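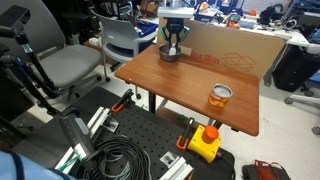
Merkolmont Coris 2 — Zweifingergreifer für Tischaufbauten

Elektrischer Parallelgreifer für Forschung, Lehre und Kleinserie. Ausgelegt für das Greifen einzelner Objekte von ebenen Flächen und aus offenen Behältern wie Schüsseln oder Schalen.

Technische Daten
Öffnungsweite: 107 mm
Finger: 2, einzeln wechselbar
Nennspannung: 24 V DC
Schnittstelle: RS-485, USB über Adapter
Schließkraft: einstellbar, max. 62 N

Lieferumfang
Greifer mit Flansch, Anschlusskabel 3 m, Fingersatz Standard, Prüfprotokoll. Adapterplatte und Netzteil sind gesondert zu bestellen.

Hinweise zur Montage
Kabel mit Zugentlastung verlegen, Biegeradius beachten. Beim Greifen aus Schüsseln die Anfahrt senkrecht von oben programmieren — seitliche Anfahrten belasten die Fingerlager. Der Not-Halt ist bauseits vorzusehen und muss vom Bedienplatz aus erreichbar sein.

Steuerung über die Software Osagie ab Version 3. Ältere Versionen erkennen den Greifer, werten den Kraftwert aber nicht aus.

Stand Datenblatt: April 2018
Technische Rückfragen: Jummai Iyamu, Anwendungstechnik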